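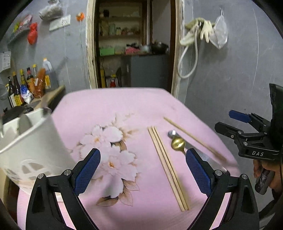 Figure 1. Utensil sorting as recorded from the left gripper: chopsticks, a spoon and other cutlery on the pink cloth, with the basket at left.

Comparing Finger Pads on Hand-Held Grippers for Thin Tableware

Project group: Naledi Nel, Kevin Keogh, Higinio Villalobos
Supervisor: Imke Wegener
Lurcombe Robotics Lab, project course

1. What we wanted to find out

Picking up a mug is easy for almost any two-finger gripper. Picking up one chopstick from a flat table is a different story! When Imke showed us the list of open topics in October, this one jumped out at all three of us, mostly because Kevin had already spent an evening trying to lift a teaspoon with the lab's old arm and had a lot of opinions about it.

Our question was simple. If a person holds the gripper by hand and sorts cutlery with it, how much does the pad on the fingers matter? We compared two pads: the textured blue pad that was already on our grippers, and a smooth gray one we cast ourselves from a silicone mix (we call it the Plullden pad, after the street where Naledi bought the silicone).

We used hand-held grippers instead of an arm so that we could ignore motion planning completely. The person does the planning. What's left is the contact between pad and object, plus whatever the camera on the gripper manages to see of it.

2. Setup

We worked at a table in a real kitchen, with the counter and its sauce bottles left as they were. We talked about clearing everything away for a plain background and decided against it. A policy trained on these recordings later will have to deal with kitchens, and kitchens have stuff in them.

The cloth on the table turned out to be a bigger factor than we expected. It has a large white flower printed on pink, and it gives a little under the fingertips, so you can press down next to a chopstick and let the pad roll under the edge. On a bare tabletop the fingers just skate. We kept the cloth for all of the trials reported here.

The task: take the utensils from the cloth one at a time and put them in the white plastic basket. One person works both grippers, one in each hand. Before each trial somebody else in the group lays the utensils out again, with no fixed pattern, and some of them are allowed to touch or cross.

3. Trials

Each pad got 100 grasp attempts, split between the three of us. An attempt counted as a success if the utensil reached the basket without being dropped or re-gripped. We wrote down chopsticks and metal utensils together, and we regret that a lot (see section 5).

Textured blue pad: 90 successes out of 100.
Smooth gray pad: 40 successes out of 100.

We had guessed the smooth pad would win on the metal pieces, where there is more flat surface to stick to. In our hands it didn't feel that way. The spoon was the worst of all with the smooth pad. It would come up nicely by the handle, then the heavy end would swing down and the whole thing would rotate out. With the textured pad it still sagged but usually stayed put long enough to get over the basket.

Chopsticks lying side by side were the fun part. The trick Higinio found is to come in with the fingers tilted, push one stick a finger's width away from its partner, and only then close. Trying to grab one straight out of a pair nearly always brought both.

4. Camera view

The camera sits on the gripper and looks out between the fingers. We love this view, and we watched far too many of our own recordings. Both pads stay visible low in the picture, so you can judge how the fingers are lined up before contact. The weak spot is anything that slides behind a finger. A knife blade passing behind the right finger is partly hidden, and you have to guess where it ends. Nizar Rizk from the Skimura group suggested a slimmer finger frame, and we'd like to print one.

5. Problems and next steps

Our biggest mistake was the shared tally for wood and metal. We can say which pad did better overall but can't put numbers on the difference per material. The smooth pad also picked up lint from the cloth, and we didn't clean it on any schedule.

Next we want to repeat everything with separate tallies, wipe the pads between trials, and try the Pons arm with the textured pad mounted. Kevin has already started on the adapter plate. The first version is 2 mm too short on one side.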